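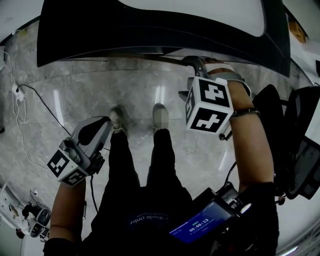 Open day at Trurkema, 25 September 2019

Typing this up on the bus home so forgive the spelling. Notes first, tidy later (probably never).

Got there late. Wrong gate, then the right gate, then a long walk past the Cabrera warehouse with no sidewalk to speak of. Signed in, got a sticker with my name wrong on it. Route 41 stops nearer than the one on the flyer, get off at the tire shop.

Trurkema rents out workspace. Small firms, a couple of repair people, an outfit called Skorano that does office refits and has the unit nearest the entrance. The open day was for anyone thinking of taking a unit from October on. I'm looking on behalf of our group, we need a place for 4 people and a lot of boxes.

Jhosep Mamani did the tour. Talks fast, walks faster. Sixteen questions from a man in front about parking and none of them about the rooms. I gave up and hung back to look at the actual building.

The floor. Gray, marble pattern, runs right through the room they showed us. I was expecting bare concrete, every other place we've seen has had it. Sneakers are fine on it, my boots squeaked the whole way. Asked Jhosep if it marks when you drag furniture, he said try it, so I pulled a chair a few feet. No mark that I could find. Would still want felt pads on anything heavy.

Walls white, black baseboard. Simple, I liked that. Easy to repaint when we leave, and the lease says we have to.

Ceiling is the best part. Corrugated metal, curved, all white, with white steel beams going across. You feel like you're in a very clean barn. Worried about rain noise though. Asked a woman from the unit next door and she just laughed, so I'm taking that as a yes. And what does it do in summer? Metal roof. Jhosep says there is insulation, didnt say how much. To follow up.
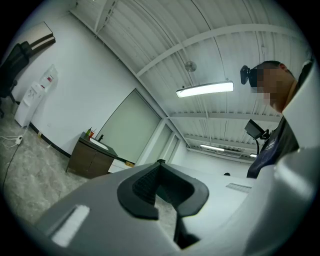

Photo: Teófilo Cusi

Lights are long fluorescent fixtures hung from up there. Bright enough to work under, for me a bit too bright by the end of the hour, but I get headaches from them anyway. Desk lamps would sort it. Conduit runs along the ceiling, so adding a fixture shouldn't mean opening a wall. Landlord has to approve it – form, fee, the usual.

Outlets. This is my main gripe. There's a power strip on the floor with its cables in a tangle near the water dispenser, and another cable running off across the floor. Fine for an open day. For us, with printers and two kettles and Teófilo's chargers, no. We'd need trunking along the baseboard or drops from above. I asked what's included and the answer was "the room." OK then. Price up trunking before we sign anything, Merkano had some on sale last month.

Water dispenser is the bottle on top kind, against the wall. Tenants share it and pay by the bottle. There's a sink on a wooden cabinet in the room, with a faucet. So mugs can be washed there. Small thing but it will be an argument by week two, I know us.

Furniture: black office chair in the corner, sat in one like it on the tour, decent back, arms a bit low. Chairs can be rented with the unit or you bring your own. I'd say bring our own, we have plenty and the rental adds up over a year.

There were free coffee and those little dry cookies in the hallway. Coffee ran out before I got to it. Cookies did not run out, make of that what you will.

Unit 31 is the one coming free. Couldn't go in, current tenant was on a call, but looked thru the door and it's the same layout only narrower. Window on the yard side. 3 months' deposit, which I think is steep, and Teófilo thinks is normal. He's going to ring them and try for two.

Things I forgot to ask: who has the key on weekends, is there a loading door for the boxes, can you get a van down the side without taking a mirror off. Also heating. Can't believe I forgot heating.

Overall – yes, worth a second visit, in the rain if we can manage it. The room is light and the floor is good and the rest is cables. Other place on the list is cheaper but it smelled of paint thinner and the stairs were awful.

My stop. Will add the price sheet when I find where I put it.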